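Ticket 1260: small bottles leaking and mixed up in the Zavholm basket
Opened by: Myrto Tsoukalas
Status: open

Two of the small bottles left a sticky ring in the bottom of the basket, and the caps are hard to turn. I tipped the basket out on the table to find the ones at fault. The basket is yellow plastic with a low rim, so anything short falls over when it gets moved.
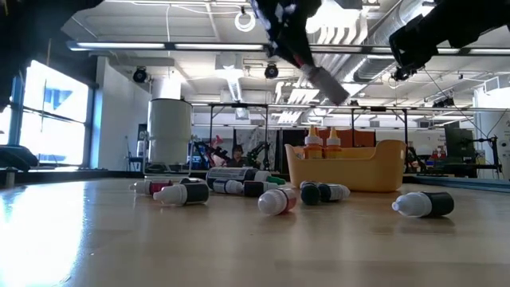 I wiped the basket with warm water and dish soap and let it dry. The ring came off except for a spot near one corner. Most of the bottles are lying down at the moment, in no order.

Reply, Gilmar Queiroz: Store them standing, nozzle up. Put the tall ones in first at one end. Check each cap on a paper towel for 2 hours before it goes back.

Update, 15 June 2025: First one back is the squeeze bottle with the reddish-orange liquid, standing up. The rest are still on the table, including the green one with the white label and the white one with yellow bands.
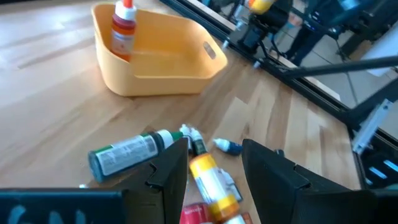 Page 6

Paper towel test is still going. Will post which caps fail. Please don't order a second basket yet.

Comments

Prodromos Gavalas: Check the threads. Dried stuff in there stops the cap from closing.

Cathal Mac an tSaoi: Same sticky ring in my Flalten tray. New caps fixed it.

Recent tickets
Flalten shelf leans to the left
Golico labels peeling
Vương drawer will not close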